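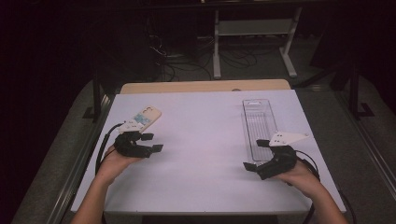 **Figure 3.** Collection station with a pair of hand-held grippers. A remote control and a clear plastic tray are on the table.

### 4.2 Equipment budget

We planned the equipment for the Flidosbridge site under a fixed ceiling of £3000 per station, leaving out the robot arms, which were bought under a separate heading. The ceiling had to cover the table, the frame around it, a pair of hand-held grippers, cabling, and the household objects used in the tasks. Two suppliers were asked for quotes. Mastgate offered the grippers as a matched pair with cables and one year of repairs; Sumen offered the same type of gripper singly, with repairs charged by the hour. We chose the Mastgate offer at £1243 per pair.

The grippers are the largest single item and also the one most likely to need replacing. Our plan treats the fingertip pads as consumables, bought in packs at £81. The bodies are expected to last the length of the project, and no money was set aside for new ones. Cables are budgeted separately. Each gripper in Figure 3 has its own black cable leading off the table, and we allowed for one spare cable per gripper at every station.

Task objects cost little. A remote control or a plastic tray can be bought in any town, but the same model may not be on sale a year later. We therefore bought all objects for the project in one order and stored the extras on site. This raised the first month's spending and removed a small repeated cost from later months.

Floor space was harder to price. The table takes up less room than the equipment standing behind and beside it, and our first plan, drawn up from the table size alone, put the stations too close together. Following the method of Đinh, we now charge floor space to each station by its full outline, with cables and stands included. Under this rule the room at Flidosbridge holds 2 stations, and a third was moved to next year's budget.

Staff time for setting up and checking the stations is reported in Section 4.3. It does not count towards the ceiling given above.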